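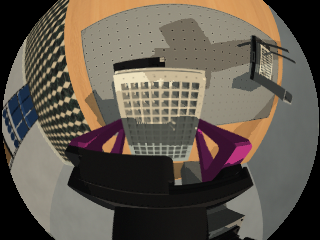
1. Violences économiques dans le couple : comment les repérer, quoi garder, à qui parler

Rechercher sur le site Saisissez un mot-clé OK

Je travaille dans une permanence d'accueil et je reçois surtout des femmes, parfois des hommes, qui viennent pour autre chose : un loyer impayé, un dossier de surendettement, une carte refusée à la caisse. On parle d'argent pendant un moment et on finit par parler du couple. Je mets ici ce que je répète le plus souvent en entretien.

2. La violence économique consiste à contrôler l'accès de l'autre à l'argent, au travail ou aux papiers. Elle peut exister sans aucun coup. Beaucoup de personnes ne la nomment pas parce qu'elles ont appris que « c'est lui qui gère » ou « c'est elle qui tient les comptes ».

3. Tenir les comptes du ménage n'a rien d'anormal. La question que je pose est simple : pouvez-vous consulter le compte, maintenant, sans demander ? Si la réponse est non, je pose les suivantes.

4. Qui reçoit votre salaire ou vos allocations ? Pouvez-vous acheter des chaussures à un enfant sans montrer le ticket ? Avez-vous déjà signé un crédit sans l'avoir lu ? Qui garde votre passeport ou votre titre de séjour ?

5. Un cas, avec l'accord de la personne et des détails modifiés. Elle gagnait sa vie, son salaire arrivait sur le compte du conjoint. Il lui laissait 60 euros par semaine pour nourrir quatre personnes. En juin, elle a découvert un crédit renouvelable à son nom, avec 600 euros de retard.

6. Elle ne se considérait pas comme victime. Elle disait : « Je suis nulle avec l'argent. » Il le lui avait dit assez longtemps.

7. L'inverse existe aussi : empêcher l'autre de travailler. Cacher les clés de la voiture le matin d'un entretien, refuser de garder les enfants au dernier moment, appeler l'employeur dix fois dans la journée jusqu'à ce que le contrat s'arrête.

8. Ce qu'on peut garder, si c'est possible sans danger : relevés bancaires, fiches de paie, contrats de crédit, avis d'imposition, messages où il est question d'argent. Des copies suffisent pour commencer. On les laisse chez quelqu'un de confiance, ou sur une messagerie dont l'autre n'a pas le mot de passe.

9. Attention au téléphone. Un espace bancaire ouvert sur un appareil partagé laisse des traces. Si vous créez une nouvelle adresse, faites-le ailleurs : médiathèque, travail, association.

10. Ouvrir un compte à son seul nom est possible même marié. Vous n'avez pas besoin de la signature du conjoint. Pensez à l'adresse où arrivera le courrier, c'est souvent là que ça coince.

11. Pour un compte joint, renseignez-vous avant d'écrire à la banque. La dénonciation se fait par courrier et l'autre titulaire en est informé. Selon la situation, il vaut mieux être déjà en sécurité quand il l'apprend.

12. Mon collègue Jericho Mercado anime l'atelier budget chez nous. Il commence par faire écrire les dépenses de la semaine, de mémoire. Certaines personnes n'ont rien à écrire : elles n'ont rien payé elles-mêmes depuis des mois. Il ne commente pas en groupe, il propose un rendez-vous.

13. Pour les proches : évitez de prêter de l'argent de la main à la main sans en parler, il peut être repris le soir même. Demandez ce qui serait utile. Parfois c'est une adresse postale, ou une prise pour recharger un téléphone.

14. En France, le 3919 est gratuit et anonyme. Il écoute aussi pour les violences économiques, et les proches peuvent appeler. En cas de danger immédiat, c'est le 17, ou le 114 par SMS si vous ne pouvez pas parler.

15. On me demande souvent s'il faut « assez de preuves » avant de venir. Non. On peut venir sans dossier et sans avoir décidé de partir. Je réponds aux messages privés entre midi et 14 heures. Ne m'écrivez pas depuis un téléphone surveillé.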